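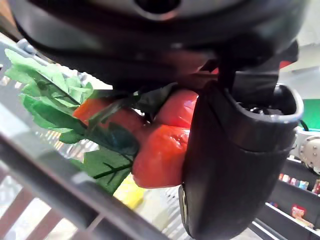

Vomon two-tier produce stand, product notes

The Vomon is a free-standing display for greengrocers, farm shops and small supermarkets. It comes from Orkell in flat cartons and goes together with the hex key supplied. Two people should allow an afternoon for a run of three.

Sizes and loading
Width 100 cm per bay. Bays bolt side to side through the uprights. Each lower bin takes up to 32 kg, spread evenly. Keep melons and sacks of potatoes off the upper shelf.

Fruit goes well on top, where customers can reach it. Heavier vegetables belong in the sloping bins below.

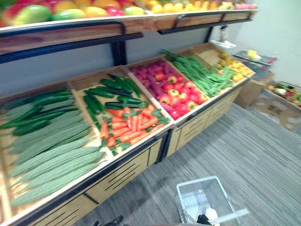
Care
Wipe the boards with a damp cloth and dry them the same day. Do not hose down. Check the bolts after the first month and again each November. Touch-up paint for the metalwork is sold in 300 ml tins.

Spares and delivery
Dividers, feet and price rails are kept at our Pongsiri Road depot. Voro ticket holders fit the front lip without drilling. Delivery is within 10 working days to mainland addresses. Please measure your doorway before ordering.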